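October 25, 2018. Ellholm cell, simulated twin, wrist camera and gripper zero

Picked up from the July notes. Complaint as logged by Precious Van Wyk: grasps planned in the twin close off-centre, always to the same side, and the finger gap read from the wrist view does not agree with the commanded gap. Real cell not touched today. All work below is on the model.

Checked first:

- Gripper model file. Finger meshes are the current Valtutham set, pads included. Joint limits correct.
- Camera mount transform. Last edited in July, when the mount was redrawn. Rotation fine. Lateral offset had been entered in the old mount's frame and never converted. Error 3 mm.
- Table height. Correct.

Corrected the lateral offset and reloaded. Then commanded the gripper fully open above the table, arm parked in the usual inspection pose, and rendered from the wrist. Nothing between the fingers, so the pads can be checked without an object hiding them.

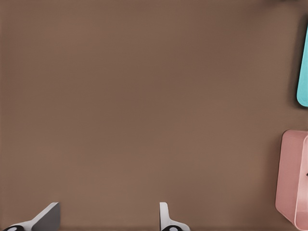 *Wrist view, gripper open, after offset correction. Teal piece and pink container at right.*

Pad face on the left finger is well exposed from this side. The right finger is close to edge-on, so its pad cannot be used for the measurement. I took the right reference from the tip of the blade instead. Anyone repeating this should do the same, or the two sides will be measured to different features and the result will look like a zero error again. I lost most of the morning to that.

The plain brown tabletop is no help for checking scale. There is nothing on it to measure against. Considered adding a printed grid to the table texture but Mabuza's scene loader replaces the texture at every reset, so the grid would have to go in as a separate thin body. Left for now.

Gripper zero next. Procedure used:

1. Close at low force until both fingers report contact.
2. Write zero.
3. Open to 50 mm, read back from joint state.
4. Repeat 5 times without rewriting zero.

Read-back was steady on all repeats. The zero was good before I started, so the whole of the off-centre fault belongs to the camera offset. I have put the old zero value back in the file to keep the history clean.

Contact settings: damping on the finger joints was low and the fingers rang slightly on closing. Raised it one step. Closing takes a little longer, around 60 ms by the log, well inside what the planner allows.

Not done:

- Grasp run on the container rim with the new offset. Needs the planner build from Drestadum, which will not start on this machine (library mismatch, Precious has the details).
- Same offset check on the real mount. The drawing and the model now agree. The bracket itself has not been measured.
- Right finger pad. Want a second render with the wrist camera moved over so the pad face shows.

Model file saved under the usual name with the previous one kept beside it. Do not load the July copy, it still has the wrong offset.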